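Drying Time of Household Sponges and Dishcloths
Project report, Home and Consumer Science
Terence Lightfoot

Background

Most kitchens keep a sponge or a cloth by the sink, and most of them stay damp all day. A damp sponge starts to smell, and people throw it out sooner than they need to. I wanted to find out which common materials dry fastest at room temperature and whether the way they are stored changes the result. My family buys whatever is cheapest, so I also looked at cost.

Materials

I tested four products. The Drirker is a cellulose sponge, the Urkier is a foam sponge with a rough side, the Nilsuwan is a woven cotton cloth, and the Tekura is a thin microfiber cloth. All were bought new in May and rinsed twice before use to get rid of anything left over from the factory. I used a kitchen scale that reads to the nearest gram, a plastic tub, a wire rack and a dinner plate.

Method

Each product was weighed dry. It was then held under water in the tub, which contained 1000 ml of tap water, and squeezed until no more bubbles came up. I took it out, squeezed it by hand 2 times and weighed it again. The difference between the two weights is the water it held at the start.

The product then went either on the wire rack or flat on the plate. I weighed it every 90 minutes until it was back to its dry weight or until I had to go to bed. If it was still wet at night I left it where it was and took one more weight at 7 in the morning. Windows were kept closed and the heating was off.

I did 17 runs in all. One was thrown out when the cloth slid off the rack and landed in the tub, so 16 were used – two for each product in each position. 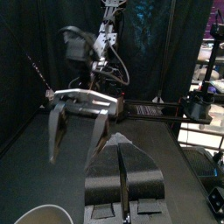

Does a thicker sponge always take longer to dry?
It depends on how much water is left in it after squeezing. The Urkier was the thickest product in the test, but foam lets go of water easily, and it dried ahead of the thinner Drirker on the rack.

Results

On the rack, the Tekura cloth was first back to its dry weight in every run. The Nilsuwan came second, the Urkier third and the Drirker last. The Drirker was still damp at the morning weighing both times.

On the plate, everything was slower. The order of the first two stayed the same, but the Urkier and the Drirker were hard to separate, and neither was dry by morning. The Nilsuwan dried on top and stayed wet underneath, with a ring of water on the plate when I lifted it. Folding probably would have made this worse, but I did not test folded cloths.

The Drirker also went stiff at the corners while the middle was still soft. Its weight dropped quickly at first and then hardly moved for several readings.

Sources of error

Squeezing by hand is the biggest problem. I tried to use the same force each time, but my hands were tired by the end of a session and the starting weights show it. The scale is also not very good for a light cloth, where one gram is a large share of the total. I did not measure humidity. It rained during two of the plate runs, and those may have come out slower than they should have.

Cost

The Tekura cost the most per piece and the Drirker the least. I can't say which is cheaper over a year, as that would mean using each one until it wore out, and there was no time for that.

Further work

I would like to repeat the test with a fixed weight placed on top of each product in place of hand squeezing – a full paint can would do. I would also add a run with the cloth hung over the faucet, which is how we keep ours at home.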